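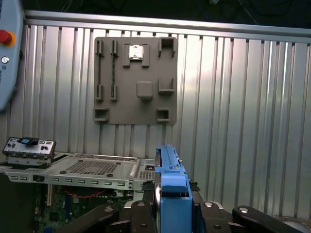

The letter said I had 20 days to dispute my water bill, and by the time I opened it I had used up 18 of them. I don't open mail quickly. Most of it is from Trinier, who would like to insure my pipes, and the rest is from Mirnberg Water, who own everybody's pipes up to the curb and none of the blame after it.

The bill was for $696. I live alone with a fern.

I called the number at eight in the morning, which the recording said was a quiet time to call, and I got to know the recording very well. When a person came on she asked if I had recently filled a swimming pool. I said I live on the third floor. She typed for a while and asked if it was an above-ground pool.

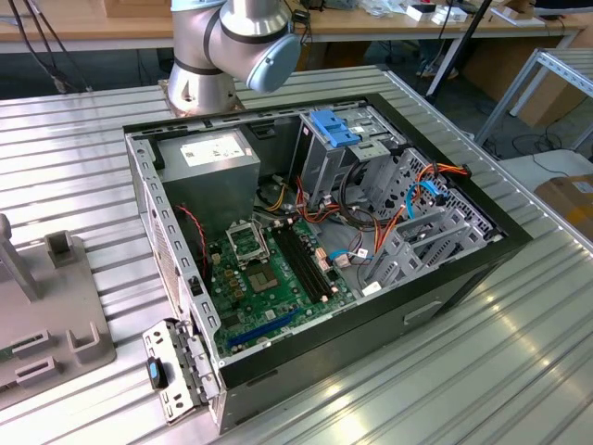
The trouble was in the reading. My meter sits in a cupboard on Semple Street behind the trash cans, and somebody had written down 2661 for June. I went and looked, with a flashlight in my teeth like a burglar with low ambitions, and 2661 was there all right. It was on the meter next door, the one for the laundromat.

I'd have thought that settled it. I was told I could submit a photo, but only through the website, and the website wanted the account number from my last paper bill, and I had signed up for paperless in the spring because they promised me a five-dollar credit. (I never got the credit. I am keeping that one for later.)

So I wrote a letter. A real one, with a stamp, and I walked it to their office and pushed it through the slot with one day left. There was a man inside eating a sandwich. We looked at each other through the glass, and he gave me a small nod.

The new bill came last week. It's for $18, plus a late fee on the old one. I've put it on the fridge - unopened mail goes on the table, so this counts as progress - and I plan to be furious about it as soon as I've watered the fern.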